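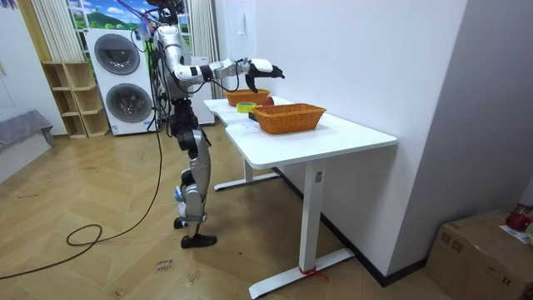
Slide 1: white desk, wicker basket at the far side.

Wait for the doors to close, then start. Thank Jintana Rojanasak for the invitation.

Tonight is about paper clutter at home and what to keep. Ask who has a drawer they avoid opening. Give them a moment.

Slide 2. The Loldale house. I helped a family there clear 8 boxes of mail in November. Most of it was bank statements and old catalogs. Read out the catalog list if the room is relaxed.

Slide 3. Three piles: keep, scan, shred. Tax papers go in keep. Check the rules where you live before you shred any of them – people always ask, so say it twice.

Slide 4. Scanning. The library in Vatstead has a scanner you can book. We put 2410 pages through it over 6 visits. Staples are the slow part. Bring a staple remover and a folder for anything torn.

Slide 5. Photos and letters. Do these last. If you start with letters you will sit and read them all afternoon.

Slide 6. Keeping it clear. Open mail standing up, next to the recycling. One tray for bills – empty it before the month ends.

Questions until 8:30. Handouts are on the chair by the exit. Mention the Mahawong shredding day.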